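Circuit boards on the bench, Tredamdale

On this page I collect pictures from our small electronics bench in Tredamdale. We repair and test boards here since 2 years, and I like to keep a record of the work.
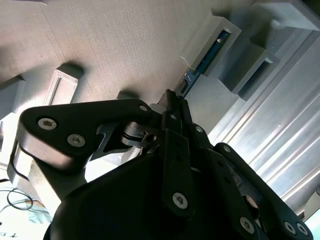
Boards are easy to scratch when they lie flat on the table, so I prefer a fixture with slots. The board stays upright and both sides are free for checking - also the edges, which people often forget.

More pictures will come in November, when the Tekley bench is ready.

Page updated 15/07/2019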